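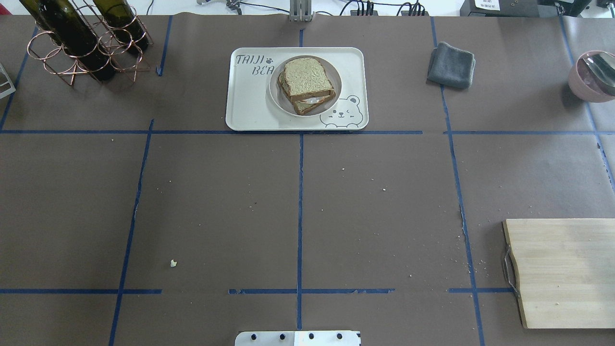 Home | About me | Lab diary | Baking | Archive

So, October has been the month of the sandwich and I am a bit giddy about it! Regular readers will know I've been moaning about Hedorska (our two-armed kitchen-table project) since spring. The question was dead simple. If you teach the arms from lots of demonstrations, is it better to have more of them, or the same number with the table laid out differently every time?

I was firmly on team More. Gladys Kombo was on team Different, and she has been unbearable ever since. 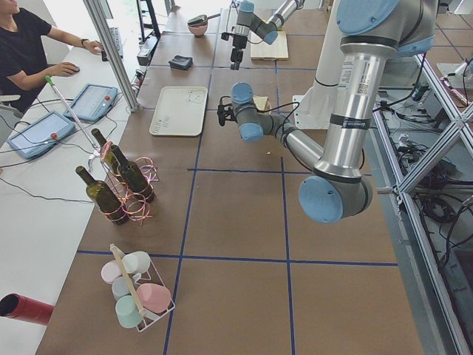 My way of testing it was to train two versions of the policy, 1,000 demonstrations each, same settings, same everything. For one lot we kept things in the same place day after day. For the other we shuffled them between goes, using the grid of blue tape on the brown paper, so a tray or a bowl could turn up in any of the rectangles. Hours of shuffling, most of it with the radio on.

Then we ran both on layouts neither had met before. The first managed 62 out of every hundred tries and the shuffled one got 70, which doesn't sound enormous, but I'd have bet my bike on it going the other way. We later threw everything we had into one big pile (1,497 demonstrations) and got a smidge more, nothing to write home about.

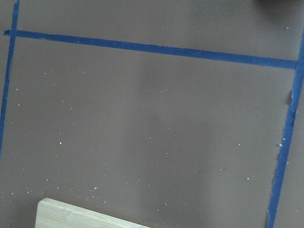
What I still can't explain is the wrist view. Take it away and the shuffled version suffers far more than the other one, mostly in the last few centimetres before a grasp. Gladys thinks it leans on the close-up view once it can't trust its memory of where things live. I think we need more runs before anyone says that out loud at the Rutherford workshop, so I'm doing those next, plus a go with the lights dimmed. Will report back, with cake recipe as promised!

Contact | Copyright Lab Diary | Back to top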